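Community Help > Technology > Robots and Automation > Visits and Open Days

Posted in January by Jeptoo Lyimo
4 min read

What should I expect at a robot lab open day, and is it OK to bring kids?

The Sandhu workshop in Colberg is holding an open day and I've signed up for the afternoon session. The email says there will be "live manipulation demonstrations" and a short talk, and not much else. I have never been to one of these. I work in a packaging office in Trirville and my manager would like me to come back with some idea of whether arms like this could do any of our light handling.

I'd also like to bring my two kids, who are 7 and 11. Do they let you get close to the robots? Is there anything for children to do, or is it mostly people standing around a screen? And is there something I should ask that would be useful for work? Parking advice welcome too. I'm coming on Route 26 and the map shows two entrances.

Bovusach

I went to the last one. Use the second entrance, the one past the tire shop. The first takes you to the loading dock and you have to back out. Parking is free but it fills up by 1:30 p.m.

Kids are fine. Mine got bored during the talk.

Colberg_Dan

I've been to both of their open days, so I'll try to cover the rest.

You check in at the front desk and get a sticker with your group number. Groups are small and each one goes around with a staff member. There were 4 stations when I went. The robots are behind a yellow line on the floor, and the staff are polite but firm about it. Your kids will be able to see well enough from there, and most stations also have a monitor showing what the camera at the gripper sees. My daughter liked the monitors better than the robots.

Don't expect anything fast. People come in with car factory videos in mind and then watch an arm spend several minutes next to one piece of board. Some of the visitors in my group wandered off to the coffee table. I thought the slow parts were the most useful, because you could ask questions while it was working and the operator would answer.

For your manager, I'd ask these:

What happens when a part is not where the robot expects it? They had an answer for this and it was longer than the talk.

Who sets up a new task, and how long does it take them?

How much of what we are seeing is run by a person at the controls? At one station it was all of it, and they said so when asked. At another it was none.

What does it cost to run? The only price I got was for a replacement gripper, 2825 dollars, and the person who told me said it depends on the model.

For light handling, ask to stay longer at the station with the flat parts. It's the closest thing they have to packaging – pale panels with a long groove in them, and a black and white marker close by. I saved a couple of views from the gripper camera there, so you can judge whether it's like your work.

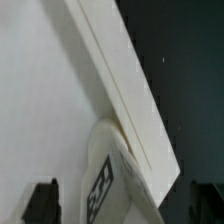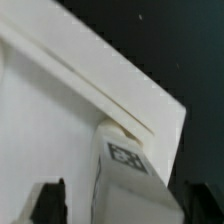 Do you have to book a particular time slot for the demonstrations, or can you join any group once you're inside?

You book a session, morning or afternoon, and the desk puts you in a group when you arrive. If you miss your group's start they will usually add you to the next one, but the last group leaves at 3 p.m. and they don't run another after it. Bring the confirmation email, on paper or on your phone. Children need to be on the booking as well, so write to the workshop before you go and have them added.

Jeptoo Lyimo

Thank you both. I've written to them about the kids and will take the second entrance. I'm going to print the list of questions for my manager and see if she wants to add any. She has already asked about the noise – if either of you remembers whether it was loud in there, please let me know.

Colberg_Dan

Not loud. There's a compressor that kicks in now and then at the far end of the building, but you can talk over it.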